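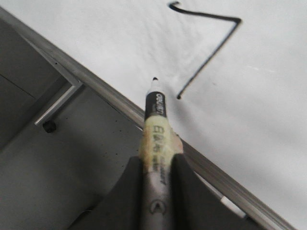
Makeup Room and Kit Inspection

Location: Bastholm Makeup Studio, main room, stock closet and wash area
Inspected by: Ilango Alva
Date: 6 October 2021
Form 687
Last inspection: April

Marks used: OK, FIX (can stay in use, correct before next inspection), STOP (take out of use today), N/A.

Hands and skin contact

Hand sink has hot water, soap and paper towels. OK
Comment: Soap dispenser drips on the counter. A saucer under it is fine until the new one comes.

Sanitizer at every chair. FIX
Comment: Station 3 had an empty bottle. Refilled from the closet while I was there. Whoever closes should look at the bottles when wiping down.

Artists wash or sanitize before each client and after touching a phone. OK
Comment: Watched two full appointments. The first half of this is solid. The phone part was done once and skipped once, so I am marking it OK with a reminder.

Client asked about allergies, eye infections and recent skin treatments before anything is opened. FIX
Comment: The question is on the intake card but the card is being filled in halfway through the base. Move it to the front desk. One card had "sensitive" written on it and nothing else. Ask what they are sensitive to and write that down.

Brushes and sponges

Used brushes kept apart from clean ones. OK
Comment: The two roll-up cases are labeled now. Much better than April.

Brushes washed with cleanser and fully dried between clients. FIX
Comment: Foundation and contour brushes are washed. Powder brushes are getting a quick spray and a wipe. Spray is okay between shades on the same face. Between clients they need the wash like the rest. If there are not enough clean powder brushes to get through a Saturday-sized booking list, order more.

Brushes dried flat or bristles down. FIX
Comment: Several were standing up wet in a cup. Water gets into the ferrule and loosens the glue, and two of the angled contour brushes are already shedding. Throw those two out.

Sponges single use, or sent home with the client. OK

Brush cleaner labeled with contents and date mixed. STOP
Comment: Unmarked spray bottle by station 7. Staff believed it was the Flendar cleaner, diluted. Could not be confirmed, so it was poured out. New bottle labeled before I left.

Cream and liquid products

Creams, concealers and lipsticks scraped onto a palette with a clean spatula. OK
Comment: Everyone does this for lips. On the cream contour palettes I saw some finger marks in the lightest shade. The artist says it was from swatching on her own hand after closing. Same rule applies after closing.

Mascara applied with disposable wands, no double dipping. OK
Comment: Plenty of wands in stock. Keep the bin for used ones on the opposite side of the chair from the clean ones. At station 3 they are next to each other and look the same.

Pencils sharpened before and after each use, sharpener cleaned. FIX
Comment: Pencils fine. The sharpener had a thick layer of brown kohl in it. Wipe with alcohol after each client and take it apart once a week.

Opened date written on every product. FIX
Comment: Done on liquids. Not done on most of the cream palettes. Use the small round stickers on the back, since marker on the shiny compacts rubs off in the kit bag.

Nothing past its period after opening. STOP
Comment: A Rirero liquid liner and a tube of lash glue were well over. Both binned. The open-jar symbol on the liner says six months and the sticker said last winter.

No change in smell, color or texture. OK
Comment: One highlighter stick is sweating a little. Smell is normal. I think it sat in the window. Wipe it, move it, look again in a week.

Powders

Pressed powders wiped down or top layer removed between clients where a brush has touched. OK

Broken powders. FIX
Comment: The middle contour shade in kit 16 is cracked and loose powder is getting into the hinge and onto the mirror. It can be re-pressed with alcohol but use it for practice after that and replace it for client work.

Loose powder tipped into a lid or dish before use. OK

Lash and brow area

Tweezers and scissors cleaned, disinfected and stored closed. OK
Comment: Contact time on the disinfectant is now written on the lid of the tray. Good idea, please do the same in the wash area.

Patch test offered for lash glue and brow tint, result written down. FIX
Comment: Offered, yes. Written down, not always. If a client turns it down, write that too.

Eye wash bottle in date and within reach. OK
Comment: In date. It was behind the cotton pads on the top shelf. Moved to the hook by the sink.

Room and equipment

Chairs steady, footrests locked. FIX
Comment: The Nair chair by the window sinks slowly when someone heavier sits in it. Not dangerous as it is, but it does mean the artist is bending by the end. Call for service.

Mirror lights, cords and plugs. OK
Comment: Cord on the left mirror now runs behind the counter. Leave it there.

Hot tools switched off and on a heat mat. OK
Comment: One curling wand was on with no one at the chair. It was on the mat. Turn it off anyway.

Airflow when setting spray or airbrush is used. FIX
Comment: Fan works but the filter is gray. Wash it. Door should be open during airbrush bookings.

Floor clear, no bags in the walkway. OK

Trash has a lid and is emptied daily. OK

Stock closet

Closed, dry and out of the sun. OK

Oldest stock at the front. FIX
Comment: New foundations had been put in front of the old ones. Shelf was turned around during the visit.

Testers kept apart from client stock. OK

Flammables (alcohol, aerosols) away from the heater. OK
Comment: The spray cans were too close last time and have been moved to the bottom shelf.

General comments

The STOP items were dealt with during the visit and do not need a return trip. For the FIX items, start with powder brushes and the intake card. The date stickers can be done in one evening with all the kits open on the table.

Please also check the traveling kits. Two were out on bookings and I have not seen them. Use this same form, leave out the room section, and put the completed sheets in the folder behind the front desk.

Signed: Ilango Alva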